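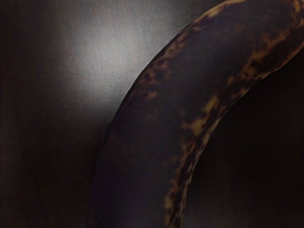 Nodel (Veranstaltungsreihe)

Die Nodel war eine Reihe nicht genehmigter Tanzveranstaltungen mit elektronischer Musik, die zwischen 1994 und 2003 in wechselnden Gebäuden und Waldstücken rund um die Gemeinde Willton stattfand. Sie gilt in der regionalen Literatur als die am längsten verbotene Veranstaltung der Gegend, was ihrem Besuch kaum geschadet hat. Seit 2005 wird unter demselben Namen ein angemeldetes Festival mit Parkplatzkonzept abgehalten, dessen Verhältnis zum Vorläufer umstritten ist.

Name

Die Herkunft des Namens ist ungeklärt. Die Gründerin Irja Nieminen führte ihn auf einen Schreibfehler auf dem ersten Handzettel zurück, ohne je zu verraten, welches Wort dort eigentlich hätte stehen sollen. Reijo Rautiainen, der den Handzettel gesetzt hatte, bestritt den Schreibfehler bis zuletzt. Eine in den späten Neunzigern verbreitete Deutung, nach der es sich um ein altes Flurstück handle, stammt aus einem Leserbrief und wurde von dort in zwei Heimatkalender übernommen.

Geschichte

Die erste Nodel fand im Dezember 1994 in der stillgelegten Teppichweberei Olszewski statt. Erwartet wurden Freunde und deren Freunde, gekommen sind nach Angaben der Veranstalter 200 Personen, nach Angaben der Polizei »mehrere Fahrzeuge«. Der Strom kam aus einem Notaggregat, das gegen vier Uhr ausfiel. Die verbliebenen Gäste tanzten dem Vernehmen nach noch eine Weile zum Autoradio eines Kombis weiter, ein Umstand, den später erstaunlich viele Kombibesitzer für sich beanspruchten.

In den folgenden Jahren wechselte der Ort mit jeder Ausgabe. Bekannt gegeben wurde er am Abend selbst über einen Anrufbeantworter, dessen Nummer auf den Handzetteln stand. Da die Handzettel auch im Rathaus auslagen, war die Ordnungsbehörde in der Regel ebenso gut unterrichtet wie das Publikum. Zu Auflösungen kam es trotzdem nur bei 3 Ausgaben; in den übrigen Fällen scheiterte der Einsatz an der Zufahrt.

Den Höhepunkt bildete die Sommerausgabe 1999 in der Kiesgrube Rumemia. Der Gemeinderat ließ im Nachhinein eine Schätzung anfertigen, die auf 2.493 Besucher kam und wegen ihrer Genauigkeit bis heute gern zitiert wird. Wie sie zustande kam, geht aus den Akten nicht hervor. Gegen Nieminen wurde ein Bußgeld verhängt, das sie in Münzen beglich - die Kasse hatte an diesem Tag bis mittags geöffnet und schloss am frühen Nachmittag.

Nach 1999 nahm das Interesse ab. Als Gründe werden der Ausbau der Diskotheken im Umland, das Alter der Beteiligten und die zunehmend ausführliche Berichterstattung genannt, die dem Verbot einiges von seinem Reiz nahm. Die letzte unangemeldete Ausgabe im Herbst 2003 endete nach einem Wolkenbruch gegen Mitternacht, ganz ohne behördliches Zutun.

Musik

Gespielt wurden anfangs vor allem Acid House und früher Techno, später auch Trance, was innerhalb der Veranstaltergruppe zu einem Zerwürfnis führte. Als prägend gilt der Discjockey Toivo Lahtinen, dessen Auftritte angeblich nie kürzer als fünf Stunden dauerten. Erhaltene Mitschnitte auf Kassette sind von mäßiger Qualität und brechen naturgemäß nach 45 Minuten ab, so dass sich die Behauptung nicht prüfen lässt. Milagros Ocampo legte ab 1997 regelmäßig auf und war die einzige Beteiligte, die anschließend einen Plattenvertrag erhielt. Ihr erstes Album enthält ein Stück mit dem Titel »Zufahrt«.

Festival seit 2005

Das heutige Nodel-Festival wird von einer eigens gegründeten GmbH ausgerichtet. Die Gemeinde Willton, die der Reihe neun Jahre lang Verbotsverfügungen zugestellt hatte, führt sie inzwischen in ihrer Tourismusbroschüre unter »Gelebte Tradition«. Mehrere frühere Beteiligte lehnen die Verwendung des Namens ab; Rautiainen stellte dennoch seine Handzettel zur Verfügung, gegen eine Dauerkarte.

Rezeption

Die Kulturwissenschaftlerin Tsegereda Derese widmete der Reihe eine Studie, für die sie 20 ehemalige Besucher befragte. Sie stellte fest, dass sich die Erinnerungen an die Musik weitgehend decken, die an den jeweiligen Veranstaltungsort dagegen kaum. Die Studie wurde am 28. November 2023 in der Stadtbücherei vorgestellt. Die Lesung war angemeldet und endete um 21 Uhr.

Siehe auch: Freetekno, Teppichweberei Olszewski, Kiesgrube Rumemia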